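Two Hours at Hanstead, Mostly in Socks

Posted 1/2/25

The directions to the Hanstead facility tell you to ignore the first gate, which is good advice badly timed, as it appears on page two and the first gate appears before you've finished page one. I reversed back down the lane with a truck behind me and arrived at visitor reception in the kind of mood that makes a person suspicious of free lanyards.

I'd signed up for the open visit back in October. Hanstead packs and ships kitchenware: cutlery, chopsticks, mugs, small pans, the stuff that fills the second drawer down in every home. For years the place ran on people standing at long benches and putting things into boxes. Now it runs on people standing at shorter benches, watching arms put things into boxes, and stepping in when an arm has an opinion. The company calls the whole arrangement Borik. It is painted on the wall in letters taller than me.

First, shoes. Visitors swap their own for a pair of safety clogs, and the safety clogs came in two sizes, neither of them human. I did the first part of the tour in socks behind a yellow line while someone went looking for a third size.

The main hall holds 13 packing cells. Each has an arm, a fence, a chute, and a stool, and I came to think of the stool as the most interesting piece of equipment in the building. Under the old system there were no stools. You stood for the shift. When the arms came in, the packers were retitled "cell operators" and the stools arrived the same week, and a woman at the fourth cell told me that if they ever took the robots out again she'd want it in writing that the furniture stayed.

She used to pack by hand, and on a good shift she'd close 162 cartons. Her cell now closes 1568. She told me both figures without any expression at all, like somebody reading out a gas meter. Her pay went up a little. Her wrists stopped hurting. She also used to talk to the person on either side of her all day, and now the nearest person is two fences away and wearing ear protection, so they've developed a system of waves. One of the waves means "coffee." One of them she declined to translate.

What goes wrong, I asked. Thin things, she said. A mug is easy, a mug practically wants to be picked up. Anything long and skinny on a soft surface is a misery, and chopsticks are the worst, because they roll, and they lie across one another, and they look like nothing much from above.

This is why there's a second program, which goes by Derese and which the tour guide was visibly fonder of than the packing hall. Under Derese, people do the job themselves with hand-held grippers, the same sort of pinching fingers a machine would have, and the recordings go to the engineers so the arms can learn from them. A fair amount of it is done in ordinary kitchens, on ordinary tables, with lunch things still about.

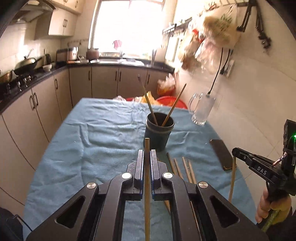 A good many of the operators have had a turn at it, and opinion is split along lines I hadn't expected. The fast packers hate it. They have spent years getting their hands to do six things at once, and now they've been given two fingers and told to take it slow. The people who were never especially quick turn out to be very good. One man, who described his own career on the benches as "mostly apologizing," is now asked to show newcomers how to come at a chopstick from the side. He told me this twice, and I'd have told me twice too.

There's an extra hourly rate for Derese work. There is also a form, and the form is long. I was shown it. It asks, among other things, whether the participant felt "rushed, not rushed, or other." I would like to meet whoever ticked other.

By now my clogs had turned up (one size fits one person, and it wasn't me, but near enough) and we were allowed across the yellow line to see the sorting loop. The loop is made by Prandov, and it is much the loudest thing in the place. It takes closed cartons from the cells, weighs them, and throws out the ones that are too light. Before the loop, two people did the weighing. Both still work here. One moved to maintenance and took a course for it. The other moved to returns and, when our group came through, gave a short and unsolicited talk on what people send back and the state they send it back in.

I asked the guide how many jobs had gone. The answer was that no one had been let go, which I noted, and that people who left hadn't been replaced, which I also noted. The evening shift is a good deal smaller than it was. The canteen has stopped doing a hot meal after six because it isn't worth lighting the ovens, and this came up in more of my conversations than the robots did. There's a vending machine. Its item 2034, a cheese roll, was spoken of with real bitterness.

We finished in a meeting room, with a slide show and a plate of cookies. The slides had arrows on them going up. Someone in our group asked if the arms would ever manage the chopsticks alone, and the guide said they already do on most tries, and that it's the remaining tries that keep everyone employed. Then the projector went to sleep and it took three people to wake it.

If you're going: book early, as the groups are small. Parking is free past the second gate. Bring thick socks, and eat before the late tour.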